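Section 2: Planning and Budgeting for Your Grippers

Read this section before you fill in the order form. I wrote the first version in April after my own order went wrong in a couple of expensive ways, and I've been adding to it ever since. It covers the Herelis hand-held grippers and everything you end up paying for around them. Charging and pairing are in Section 3.

Last updated Jun 21, 2026

2.1 Decide what you'll be handling

Start with the job and leave the catalog closed for now. My list was all clothing, mostly hoodies and soft tops, and that settled more of the budget than I expected. Cloth needs two hands nearly all the time, so I had to price everything in pairs.

1. Write down the items you'll handle in the first month. Be specific – "laundry" is no use to you, "zip-up hoodies, adult sizes" is.

2. Mark each item as one-hand or two-hand. If you're not sure, try it at home using just a thumb and one finger on each side. You'll find out fast!

3. If even one item is marked two-hand, plan on two grippers per operator.

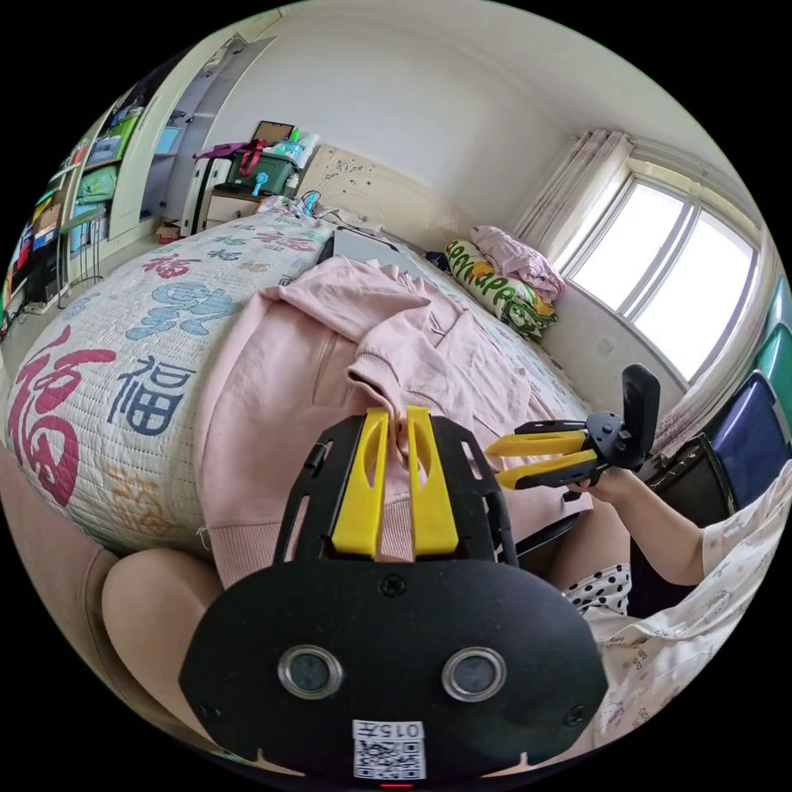
Figure 2-1. Two grippers and a pink hoodie on a bed.

Note: Grippers are sold singly. I read the price on the Drerkarley order page as the price of a pair and had to go back and redo my whole budget. Please don't do that.

2.2 Measure the work area

You don't need a lab bench. A bed is a perfectly good place to begin, and I'd much rather see you spend the money on spare fingers than on furniture you may not like in six months.

4. Lay your biggest garment out flat, sleeves and all, and measure it. Add enough room on both sides for your elbows.

5. Decide whether you want a flat board under the cloth. On a quilt the fabric sinks a little and the fingertips can pick up the bedding along with the garment. I'd budget for a board from the start. Grastell cuts them to size, but any stiff, flat panel will do.

6. Check that you can reach the far end of the board from where you'll sit or kneel. I ordered mine too long the first time and had to pay for a second cut (not my proudest purchase).

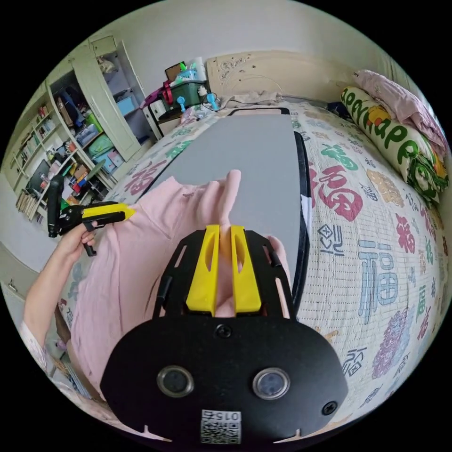
Picking up cloth by an edge is slow work at first, so be generous with practice time when you plan the schedule. I set aside two full days per operator before counting any of it as real output, and I'd do the same again. Those days cost money too, and they belong in the budget right next to the hardware.

Caution: Keep your free fingers away from the gap between the gripper fingers when you close them. It's a small pinch but you'll remember it.

2.3 Work out the numbers

My whole starting budget was 2000 dollars, and I split it into lines before I ordered a thing. I'd suggest you do the same, even if it's only on the back of an envelope.

7. List the grippers first, two per operator. Write the unit number from each sticker into your log when they arrive – you'll be asked for it if you ever send one back.

8. Add spare fingers. I started with 8 and that has been plenty so far, but I only work with soft things. If your list has zippers, buckles or anything hard on it, order more.

9. Add storage. My sessions filled up more than 19 gigabytes before the first week was out, and I'd put nothing at all in the plan for drives. Oops!

10. Add shipping both ways. The Říha repair desk looks after service for my region, and the sender pays the outbound leg.

11. Leave something unspent. Whatever you forgot will show up in week two.

Note: If money is tight, cut the number of operators before you cut the second gripper. One person with a pair will get through a pile of hoodies. Two people with one each will mostly get in each other's way. 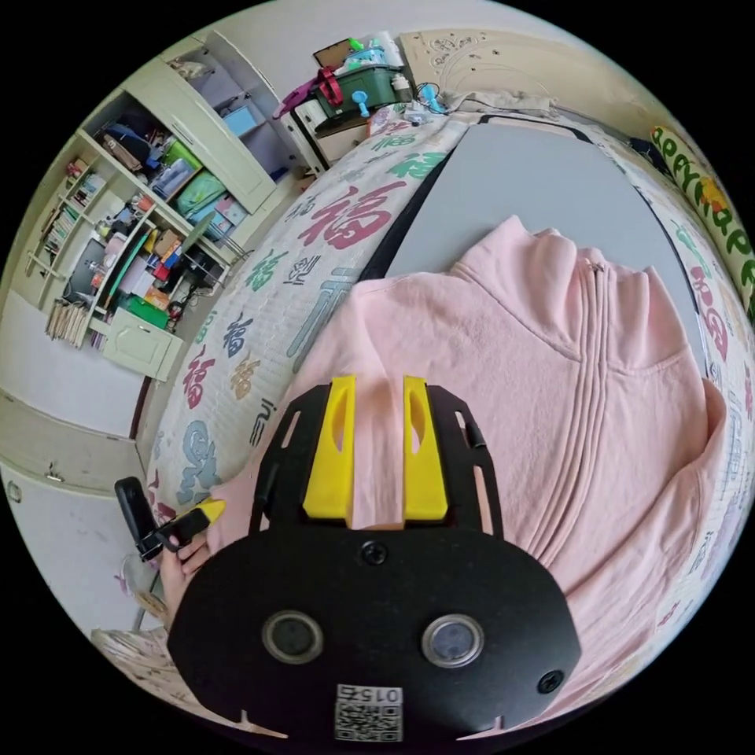

2.4 Place the order

12. Check the voltage option against your wall outlets. It's a tiny drop-down near the bottom of the order page and very easy to miss.

13. Ask for everything in one shipment. Split orders went through as two separate invoices when I tried it, with two handling fees.

14. Save the confirmation e-mail somewhere you'll find it again. The warranty form in Section 7 asks for the order number.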